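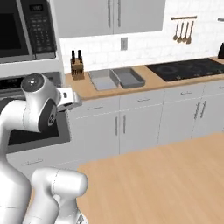

*Kitchen layout in simulation, arm at the left end of the counter.*

**Staff Forum > Lomovar Catering Services > Automation at the Bautista kitchen**

**ifajardo** (Operations), Tuesday, 9:10 a.m.
Colleagues are invited to comment on the simulated layout before the August review. The arm would take over the moving of pans between the counter and the wall oven on the early shift. No position is to be removed. Two early-shift positions would be reassigned to portioning and labeling. The kitchen currently sends out 800 meals per day.

**cm_agbayani**
Thank you for posting this. The early shift requests clarification on one point. Reassignment to portioning carries a different pay step under the present schedule. Will the current step be kept?

**zliang** (Systems)
I can address the technical side only. The simulation has been run 2313 times with this counter arrangement. In 142 of those runs the arm stopped short of the oven handle and waited for a person. Staff would therefore still be needed within reach of the station.

**h.salazar**
With respect, that reply describes a new duty. A person who must stand by and clear stops is not free for portioning. The proposal should state who holds this duty and for how many hours.

I would also ask that the knife block be moved. It stands at the end of the counter nearest the arm, and that is where the early shift does its cutting.

**zliang** (Systems)
The knife block can be moved in the next version. I do not agree that clearing a stop requires a dedicated person. The average wait in simulation was short.

**h.salazar**
Short for the software. The cook has to put down a tray, wash and walk over.

**tmarquez** (Training)
Training has set aside 300 hours for the Bautista staff. None of these cover stop procedures at present. I support Ms. Salazar's request for a written duty description.

**ifajardo** (Operations)
Noted. The pay step question has been referred to Personnel. The duty description will be drafted with Ms. Agbayani and posted in this thread. Comments remain open.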